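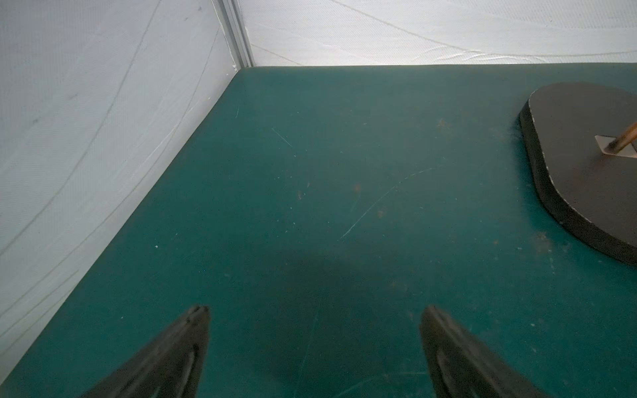 Safety and Reliability Notice: Gripper Closing Fault on the Tool-Handling Bench
Selteck Automation Newsletter, July 2023

The Operations Office wishes to inform all staff, partner groups and visiting researchers of a fault recorded on the tool-handling bench at the Breltinico site. No person was hurt. The bench was taken out of automatic service on the same day and has since returned to limited use under the conditions set out below.

The fault occurred during a long unattended run of the hand tool sorting program. The arm had completed 1489 pick cycles when the gripper closed on two screwdrivers at once. The program was written to lift one tool at a time, and the grip check looked only at whether the fingers had met something solid before the commanded width was reached. Two handles pressed together satisfied that check. The arm lifted both, one handle slipped during the turn toward the drop point, and the tool fell shaft first onto the bench.

The controller should have stopped at that moment. It did not. The width reading changed when the first tool was lost, but the message reporting the change arrived 500 milliseconds late and was discarded as out of date. The arm carried on to the drop point, released the remaining tool and began the next cycle. It repeated the same error 3 times before an operator in the adjoining room heard the noise and pressed the stop button.

The review was carried out jointly with Costa, which supplies the controller software, and with the maintenance group at Plilorar. Both were given the complete run log. Their findings agree on the main points. The width limit for an accepted grip had been widened earlier in the year to suit larger handles, and it was not narrowed again when the tool set was changed. The late message was traced to a logging task that had been given the same priority as the safety signals.
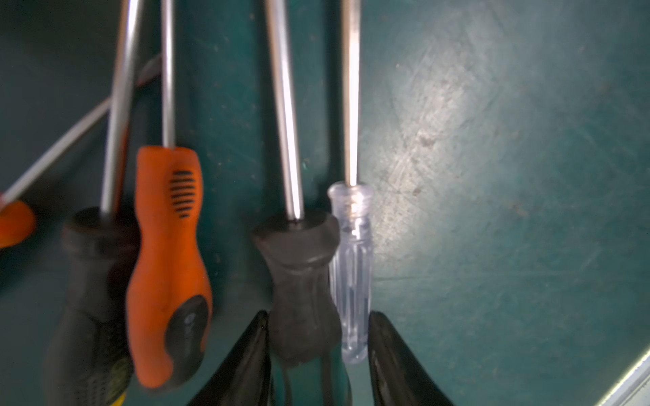
Can the gripper tell one handle from two?
Only by width, and only when the limits match the tool being picked. A thick handle and a pair of thin ones can give the same reading, so the new program also compares the lifted weight with the value stored for each tool.

The following measures are now in force. Each tool has its own upper and lower width limit, and the program will not start if any limit is missing. Any change in finger width after the lift stops the arm at once — a late message is now treated as a fault and is no longer thrown away. The logging task has been moved to a lower priority. Arm speed on this bench is held to 185 millimeters per second until the review is closed.

Staff are reminded that a dropped screwdriver may roll or come to rest beneath the arm. Tools must not be retrieved while the arm is powered. The operator should press the stop button, confirm that the stop light is on, and use the key switch before reaching over the bench. The key is to be kept by the person doing the work.

Groups that keep their own copies of the sorting program should replace them with the current release before their next booking. Older copies still contain the wide limit and will be refused by the controller. Settings saved with an older copy must be entered again by hand, as they cannot be carried over.

Unattended runs remain suspended. The Operations Office expects to decide in September whether they may resume, once Costa has delivered its final test results. Requests for attended time may be made through the usual booking form, and any unexpected movement, sound or double pick should be reported to the office before the end of the shift in which it occurs.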